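Glare Belongs on the Spec Sheet

A table is sold on species, thickness and price. The finish gets one word, usually "satin," and the buyer is left to find out what that means after delivery. I think this is a mistake in how tables are described, and I think buyers should stop accepting it.

Gloss is a measurable property. A meter placed on the surface sends light at a fixed angle and reads how much of it comes back at the matching angle. Any shop that sprays finish can own one. The reading takes less time than wiping the surface beforehand. Even so, of the data sheets I keep for pale wood tops, including the Fusto 1009 and both Fadholm desks, none gives a number. The Zallen sheet gives the number of coats (2) and the drying time between them. That information is useful to the person applying the finish and of no use to the person who will sit at it.

The omission matters more on light wood than on dark. On a dark top, a reflection stands out and people move the lamp. On a pale one, the reflection and the wood are close in tone, so the glare reads as part of the color. The grain fades to a whitish patch, then returns a hand's width farther on. Paper placed in that patch has little contrast with its surroundings. Reading there for an afternoon is tiring, and the chair usually gets the blame.

There is also the matter of what was paid for. Figure is priced into the board. A top with long arched grain costs more than a plain one, and a glossy film under a bright window removes the figure from view over part of the surface for much of the day. A buyer who pays up to 30 percent extra for selected boards should be told how much of them will be visible from a seated position at noon.

The usual defense of a shinier film is that it cleans easily. That is true as far as it goes. Crumbs and specks wipe off a smooth surface with one pass of a damp cloth, and a very flat finish can hold grease in its texture. But the useful range between those two is wide. Lazarević sends out sample blocks in 8 sheen levels, and the three in the lower middle all came clean in my kitchen with water and dish soap. The choice between a wipeable table and a readable one is mostly a sales argument.

My proposal is modest. Print the gloss reading and the angle at which it was taken. Photograph the top from seated height, in ordinary room light, with the reflections left in. Catalog pictures are lit to show grain from edge to edge, and no room does that.

Until then, a buyer can do the test without a meter. Put the sample flat on the surface where the table will stand, sit down, and look across it at the time of day it will be used most. Then turn it a quarter turn and look again. If the lines of the grain disappear in either position, ask for the next sheen down.

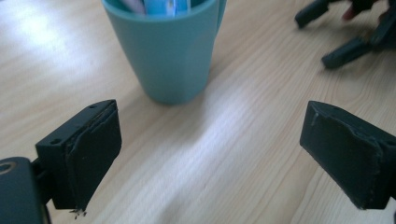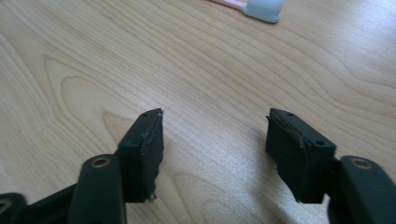
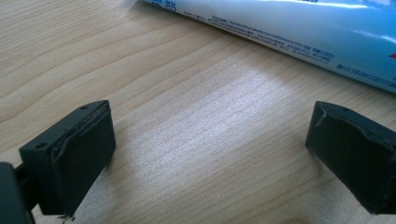
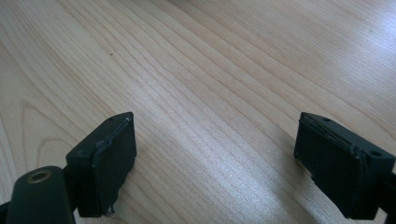
Pale wood tabletop with uneven reflected light; the grain is harder to see in the bright areas.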